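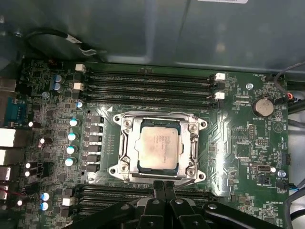

Four months with the Drallska bench arm

August 2025

I said in December that I would write up the Drallska kit once I had used it properly, and a few people have asked since. I bought the bench bundle: the arm, a two-finger gripper, the small wrist camera and a licence for the software. I ended up paying 400 pounds more than the basic arm on its own.

I refurbish old servers in a workshop in Nurnamstead, mostly boards with a single socket and memory banks on both sides of it. The job I wanted help with is dull. Screws out of the socket frame, heatsinks off, memory in and out, then on to the next one.

Setting up

The arm bolts to the bench with a plate that comes in the box. My plate had one hole slightly out and I had to open it up with a file. Calibration took 50 minutes the first time and 11 once I knew the order of the steps. The manual puts them in the wrong order, by the way. Do the gripper before the camera.

The gripper

The fingers are dark plastic, and they reach down to the edge of the processor frame without trouble. The problem is the bulk behind them. From the wrist camera the arms and brackets hide most of the lower memory slots, so I teach those positions from the upper bank and turn the case round. It works, but it is slow. Bezerra sell a slimmer bracket that fits the same mount – I have not tried it.

The camera

Good enough. I can read labels such as BATTERY1 and FAN_HDD on the board, which helps when I am setting reference points. Shiny case panels upset the automatic exposure, so I set mine by hand.

Software

Plain, and it has crashed on me twice. Saved positions survived both times. The Zonberg plug-in for naming points is worth having if you work on more than one type of board.

Would I buy it again? For memory and socket work, yes. Cables I still do myself, as the gripper drops thin ones. Drallska offer a 50 day return period, and I kept mine. I will post the settings file next.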